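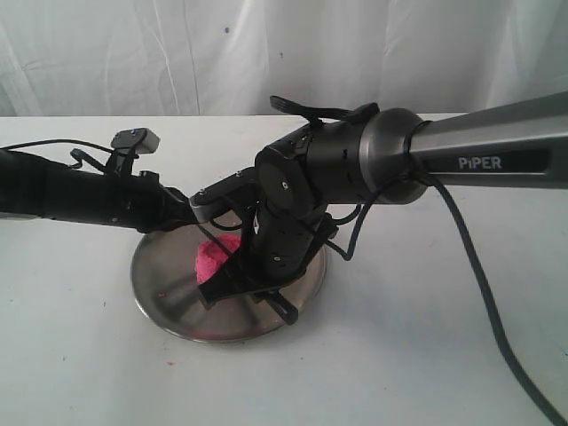

Şengül Demirtaş wanted to know whether you really have to take both arms off the table to clean up after a cutting session. No, please don't! I did that for the whole of September and all I got out of it was a lot of extra calibrating. Leave them bolted down, park them, cut the power and clean round them.

So what do you clean with?
A soft dry brush first, then a barely damp cloth on the tabletop. I keep the brush in a mug at the end of the bench so it doesn't wander off to the kitchen. Crumbs from soft stuff like dough smear if you go straight in with the cloth, and then you're there all afternoon. No sprays anywhere near the arms or the camera lenses. If a tabletop mark won't shift after two goes I leave it alone.

How often do the fingers need doing?
I look at them every time I swap the material, and give them a proper wipe after 10 runs. Get in where the fingers meet the housing as well (a wooden cocktail stick is perfect). Anything stuck in there can stop them closing all the way, and you'll spend an hour blaming the software. Ask me how I know.

Which screws should I check?
The ones on the wrist camera bracket, before anything else. Mine crept loose in the first week, and the picture had drifted so slowly that I'd been quietly adjusting everything else to suit it. I put a dab of paint across each screw head and on to the bracket now, so one glance tells me if it's moved. Snug is plenty — these are little screws and they strip.

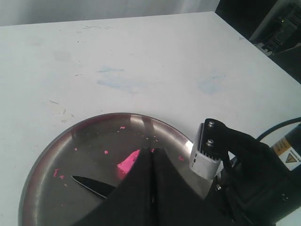 After the bracket I go on to the bolts that hold the base to the table, then the finger screws, always in that order because otherwise I lose my place. Patricio Segura does his the other way round and we've agreed to stop discussing it.

My cable keeps catching. Any tips?
Move the arm slowly by hand through everything it's going to do, power off, and watch the cable the whole way. You want enough slack for the furthest reach and no more. I use hook-and-loop ties, never the plastic zip sort, which I pulled too tight once and had to snip off with my heart in my mouth. Leave a soft bend near each plug.

The plate slides about. Should I glue it?
Oh, don't glue it. A thin rubbery mat cut a bit smaller than the base works nicely, and you can wash it. Trace round it in pencil so it goes back in the same spot.

Do I have to recalibrate after cleaning?
Only if something got knocked or a paint mark has moved. I send the arm to one taught point just over the table and see if it lands where it did last time. Mine is saved as pose 1209, for no good reason, and I've grown fond of it.

Can I borrow your checklist?
Of course! It's taped inside the Jumeo cupboard door, under the spare fuses. Please put it back.

Last updated Oct 20, 2023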